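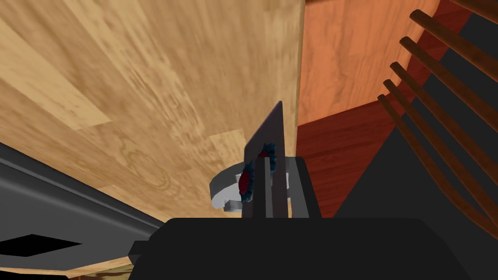 Yvette Thibodeau

Notes for the Karnville talk, 09/04/2019

Start with the word "lifetime." Ask the room whose lifetime they think it means. Wait for a few answers before moving on.

I read 41 furniture warranties for this. Only seven said what "lifetime" meant, and two of those gave different answers on different pages. Don't rush this part, people like it.

Drosinel: the promise covers "the expected life of the product." Expected by whom? I wrote to ask and got a coupon back. Read the line out loud, slowly.

Vastitz: covers the frame but leaves out joints, finish, fabric and "normal household use." I'd like to know what use is left. Someone will say fraud. I don't think it is. It's sloppy writing that happens to help the seller, and I can't prove more than that.

The survey — be careful here. Tefera says 500 owners were "satisfied with their coverage." Fine, but how many had ever filed a claim? The report doesn't say. Being happy with a warranty you've never used is like being happy with a parachute in the closet.

Pui-shan Cheung will probably bring up the paid add-on plans. My view: at $151 on a dining set, I'd want to see the payout numbers first. She disagrees, let her talk.

If time is short, skip Tefera and go to what to ask in the store:
Who pays shipping on a return?
Does it end if I move or sell?
Can I have a copy before I pay?

Leave ten minutes for questions. Water on the left side of the podium.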